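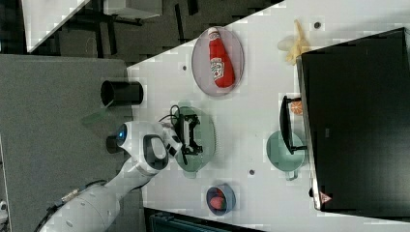
Skindico, Thu 9 November

Thread: Ketchup bottle lying down, or on its cap?

Last updated: 13:08

gudeta_8
The red bottle is on its side on the oval plate, white cap to the upper left. I store mine that way on a shelf with 13 cm of clearance. Any objection on leakage grounds?

kulus996
Yes. A squeeze bottle on its side puts sauce against the cap seam once it is past half empty. Stand it on the cap. The valve is made for that.

Heledd Jenkins
Disagree. A closed valve holds in either position. Mine have lain flat in a fridge door tray since February and the seam is clean. The usual fault is dried sauce under the lid — wipe it after use.

kulus996
Which tray? A lip changes the angle.

Heledd Jenkins
Grodura, the shallow one. It slopes 2 degrees towards the base of the bottle.

kulus996
Then it isn't flat. Your sauce is running away from the cap.

gudeta_8
My shelf is level. I could pack the cap end up.

tray_and_lid
Separate point: I wouldn't give the oval plate to a bottle. It is the only long one on that table, and the banana has been left up by the black unit. Swap them. The round green plate will do for the orange slice.

Heledd Jenkins
A banana needs no plate. Agreed on the slice.

gudeta_8
Packed the cap end up by 8 mm. Will check the seam on Sunday.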